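Sorting the cans, again

My aunt Ayten Erdem kept every can she ever emptied. When I was small, I thought that this was a hobby. Later I understood it was simply how she lived: nothing goes out of the house before it has its own place. I moved to Pitdale five years ago, and since September I try to do the same.
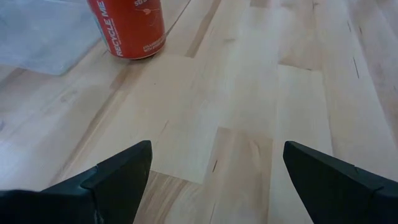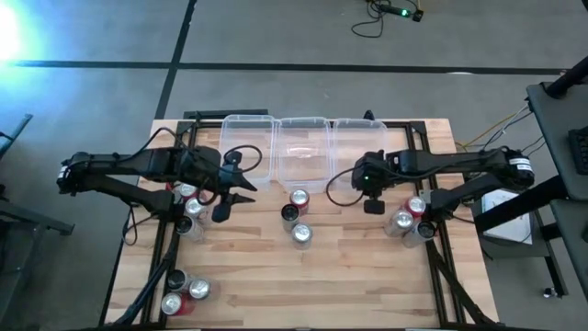 For a long time my system was one big bag behind the door. Everything went inside, and once a month I carried it to the collection point on Larau Street. It was heavy and it smelled of old lemonade. The man there had to send me back two times, as I had mixed the cans with jars – very embarrassing for a grown person.

Now I use clear containers. I like them more than the colored ones, for I can see what is inside without lifting a lid. I rinse each can, turn it over on a towel and leave it until the next morning. I don't crush them any more. The machine at the Clesik supermarket must read the code on the side, and a flat can it gives back to you.

I also write the numbers in a small notebook. Until today I have returned 471 cans, and my goal for the year is 769. My neighbor laughs at this goal and asks why not 770. I have no good answer for him.

One thing I still did not solve is the little tabs. Some people collect them separately, but I don't know a place near me which takes them. If you live in Pitdale and you know, please write me in the comments. I have a full jam jar already.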